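ok quick thread on the Tindgate coalition talks bc my mentions are a mess

1/ Members of the Naidoo list vote through midnight on whether to join Kershaw's group. 352 ballots mailed out. 151 back as of this afternoon. Needs a simple majority of whoever votes, no quorum

2/ The no side has been driving around all week. Flovholm last night, 45 people in a room meant for maybe half that. Loud. Mostly younger members, a few founders

3/ Their case: last time they propped up a bigger partner they lost four seats and got a bike path. Hard to argue with the seats part

4/ Yes side says read the deal. Two cabinet posts, rent cap stays, transit levy goes to a vote in November. It's 43 pages, I've read it, pages 30 on are basicaly all harbor fees

5/ Kelly Kershaw was asked twice today if she'd govern alone. Said "we're not there yet" both times. Same words, same pause

6/ Kenda branch is the one to watch. Around a third of the membership and they didnt endorse either way. Chair told me she'd already voted, wouldn't say how

7/ If it fails — minority government or new elections. Budget deadline doesn't move either way, so somebody has to blink by then

8/ Coffee, then back for the count
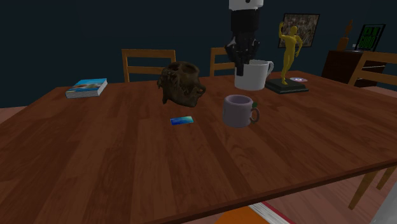

White mug, big wooden table.

9/ Correction to 4/, the levy vote is council only, not a public vote. Sorry, typing fast

10/ Count starts right after midnight, they're saying result before 3 am. Will post numbers by branch if I can get them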